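April 2, 2026
Notebook, textile bench
Wash trial on mixed used garments, second series

Continued from the February pages. The question is still the same one: how much fiber comes off in the first wash of second-hand clothing, and if a cold pre-rinse lowers it. In February I used only new fabric from Lorell and the results were very even, maybe too even to be useful for us. Used clothes behave differently and we need to know how much.

The Skindholm machine is running again after the new door seal. I made one empty cycle before starting and put the drain water through a clean filter. There was still a little gray lint on it, so I made a second empty cycle. After this the filter stayed white. Please do the same if the machine was standing for more than some days.

Sorting before the wash

The garments came mixed and I sorted them by the label, where the label could still be read. Where it could not, I did the burn test with a few threads from the inside seam. Knitted and woven pieces go to separate loads. Anything with a broken zipper stays out, because last time one zipper scratched the other pieces and the lint number for this load was useless.
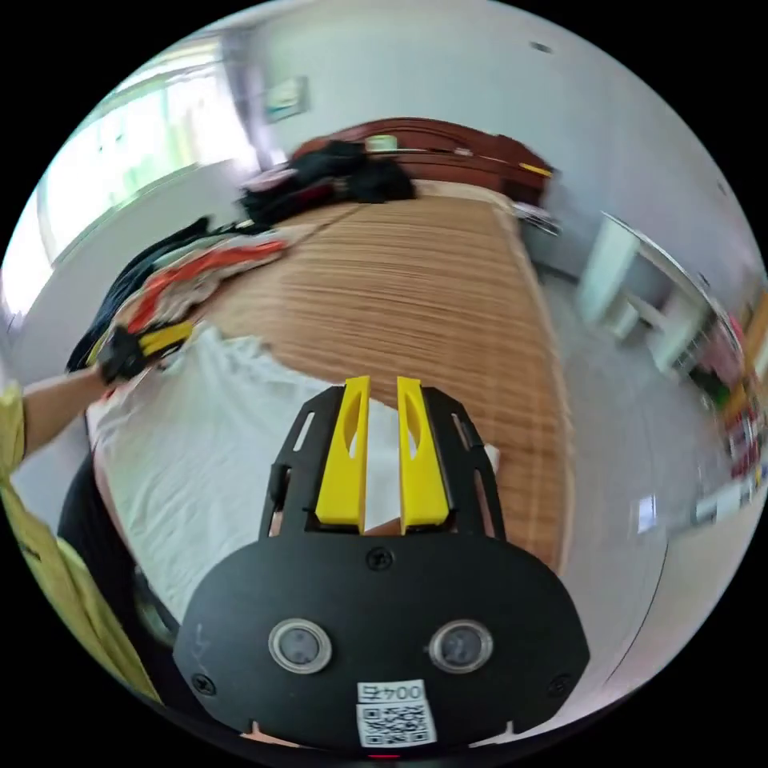
Filters and weighing

Filters from Brumard, same type as in February. Each one is dried in the oven, then cooled in the closed glass jar before it goes on the balance. I was too quick with the first one and the number kept moving, so I crossed it out and weighed again.

Load A, knitted, no pre-rinse: 318 mg on the filter.
Load B, knitted, with cold pre-rinse: 255 mg, rinse and wash together.
Load C, woven, no pre-rinse: around 200 mg. The filter had a small tear at the border and I do not trust the last digits.
Load D, woven, with cold pre-rinse: 100 mg.

The difference between A and B is smaller than I hoped. C and D look better, but C must be repeated before we say anything to Odukoya about it.

Open points

Detergent: I used the liquid one for all loads. The powder is finished, order more.
The drain hose sits loose on the filter holder. I put a second clamp, still it drips.
Repeat load C with two filters, one behind the other.
Ask if the dryer lint should be counted also. In my opinion yes, but then it needs its own column in the table.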